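How to write a film synopsis for your club night

I love writing these! At the Gullalstead film club we hand one out before every screening, and a good one gets people talking before the lights go down. Biopics are the trickiest, so let's use one: Fosemier, the story of a mapmaker who loses her sight.

Watch the whole film once without taking notes. Then jot down the turning points, 6 at most, and cross out anything from the last 20 minutes. You're inviting people in, and they'll want the ending for themselves.
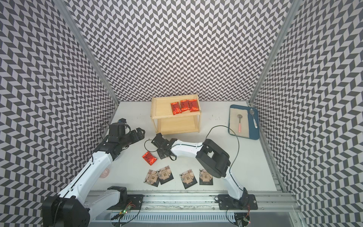 Small pine shelf, two tiers, against chevron walls.

Now write your opening line. Name the main character, say what she wants, and say what stands in her way - all in one sentence if you can manage it. Keep everything in the present tense: "Claver leaves the coast" has so much more life than "Claver left the coast".

Add the director, the running time and the rating at the bottom. Read it out loud (really, do it!) and trim any sentence you run out of breath on. Ours go to the printer by Thursday, 8 lines each, with the title in bold at the top.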